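4. Folding and Bagging Returned Shirts

Section 4 of the Rercombe stockroom guide. Last changed December 20, 2020. Questions to Zineb Benjelloun, not the front desk.

Covers short-sleeved tees, adult sizes. Polos and anything with a collar: section 5. Kids' sizes use the same fold but a smaller bag, see the Dastora bag chart on the wall.

4.1 Before you start

Clear the white table. Wipe it, let it dry. Any grit goes straight into the cotton.

You need:
- shirts, sorted by color
- clear bags, one per shirt, Dastora size 7
- size stickers
- the Soliman tape (narrow roll)
- lint roller
- the return sheet, pen

Drinks stay on the shelves behind the table. Don't bring bottles over to the table, not even closed ones. We lost 34 shirts to one spill in September.

CAUTION: Check hands. Sunscreen and hand cream leave a mark on light gray that you won't see until the shirt is bagged.

4.2 Checking the shirt

1. Take one shirt. Shake it out twice over the floor, not over the table.

2. Lay it down print side up. Any angle is fine for now.

3. Look at collar, armpits, hem. Stain or hole = reject box. Write it on the sheet first, then box it.

4. Run a palm over the print. Cracked or peeling goes to the reject box too. A little stiffness is OK, new prints are stiff.

5. Lint roller, front only. Stay off the print, it pulls at the edges.

NOTE: Inside-out shirts get turned before step 2. Sounds obvious. We still get complaints.

4.3 Straightening

6. Find the bottom hem. Pull it toward you, gently, until the body lies flat. Pull at several spots along the hem, a bit at each. One hard pull in the middle bunches the cloth and you get a fan of creases up to the chest.

7. Flip any curled hem flat with a finger.

8. Open out both sleeves. A sleeve folded under makes a lump later and the bag wont close.

9. Smooth from the print outward. Collar last.

Big wrinkles are fine at this point. Sharp creases aren't, those need the steamer (section 6).

4.4 The fold

10. Turn the shirt print side down. Hold at both shoulders and flip it in one go.

11. Fold the left side in to the middle of the back, sleeve laid back on itself. Same on the right.

12. Bring the hem up to just under the collar.

13. Turn it over. The print should be near the middle with the small emblem next to it. If the print is off to one side, open it and go back to step 11.

14. Take the two top corners, one each side, lift that edge a little, pull lightly outward and set it down. Takes out most of the slack.

15. Straighten the bottom edges the same way. They never line up first time. Close is good enough for returns, has to be exact for new stock.

Gray tee spread out, gray tee folded, clear bag on the table: 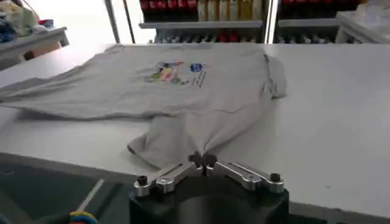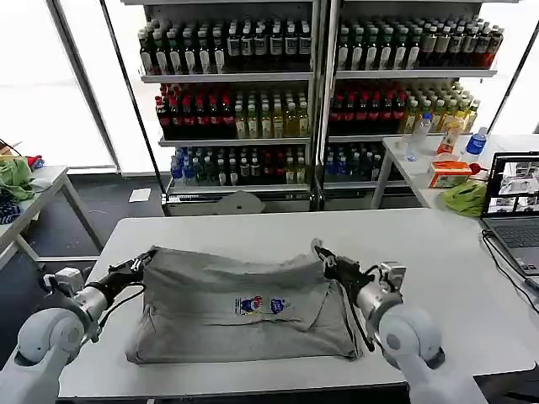
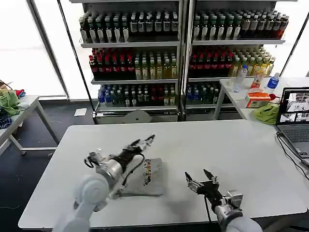

4.5 Bagging

16. Put an empty bag flat on the table, opening toward you. If it's crinkled, stroke it out once with the side of your hand. Old crinkles don't matter.

17. Open the mouth with two fingers. Don't blow into it.

18. Slide the shirt in collar first, print up. Keep one hand flat underneath so the fold doesnt open on the way in.

19. Press out the air, from the closed end toward the mouth.

20. Fold the flap over, one short piece of tape. One. Customers tear the bag when there's more.

21. Size sticker on the front, top right. Not over the print.

CAUTION: Bags are slippery. A bag on the floor is a fall. Pick it up now, not at the end of the shift.

4.6 Stacking

22. Stack the bagged shirts by size, flaps all facing the same way.

23. Full stack goes in a Kolov crate. Crates take 460 shirts each, stop there, the lid cracks if you force it.

24. Write size, color and count on the crate card. Initial it.

25. Shirts still on the table at closing: bag them or hang them. Don't leave folded ones out overnight.

4.7 If something goes wrong

Fold keeps opening: step 11 was too loose. Redo from there, no need to start over.

Bag too tight: sleeve is probably bunched. Take the shirt out and check step 8. Still tight, wrong bag size.

Print sticks to the bag: print is warm, usually from the steamer. Let it sit flat, then bag.

Bags running low: they come in boxes of 2000. Tell Zineb when you open the last box, not when it's empty.

Sticker on crooked: leave it. Peeling it off tears the bag.

Next: section 5, Polos and Collars.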